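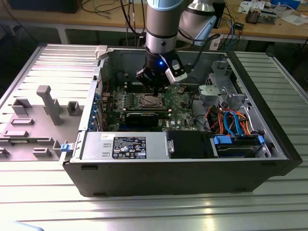

Desktop tower on its side, cover off, with the gripper over the motherboard.

Speaker notes – Litmont station parking, first season
Jolanta Malinowski

Slide 1. Good morning. I run day-to-day operations for the Wirnstead scooter program. My part covers parking only. Pricing is Shoaib's talk after the break, so please hold those questions for him.

Slide 2. Where we started. Riders could end a trip anywhere inside the service area. At Litmont station that meant scooters across the ramp and along the bus shelter. Pouran Safavi at the transit desk took most of the calls. In October we had 300 complaints, nearly all from the station block.

Slide 3. What we changed. We painted 6 parking bays within a short walk of the station doors. Inside the station block, a trip can now end only in a bay. Outside the block, the old rule still applies. (Pause here. People mix these two up.)

Slide 4. How it works for the rider. The app shows the bays as green squares. If you try to end a trip outside one, you get a message with the nearest bay and walking directions. The meter stops while you move the scooter, for up to two minutes. After that it starts again.

Slide 5. GPS. Under the station roof the location can be off by the width of the street. Our first setting was too strict and riders standing in the bay could not end a trip. Ekkachai Tanasarn widened the edge of each bay on the map and the support calls dropped. If someone asks for the exact distance, send them to him.

Slide 6. Full bays. Still a problem on Saturday evenings. The Adugna Street bay fills first. We send a van at 6 p.m. and move scooters to the north side. One van is not enough when there is a game.

Slide 7. Numbers. 3,000 trips ended in the bays in the first month. Complaints for the same month were down to 50.

Slide 8. Next. Fereshteh Pakzad is talking to Zullurov about using part of their lot for a seventh bay. No date yet – do not promise one. Questions, then hand over to Shoaib Talpur.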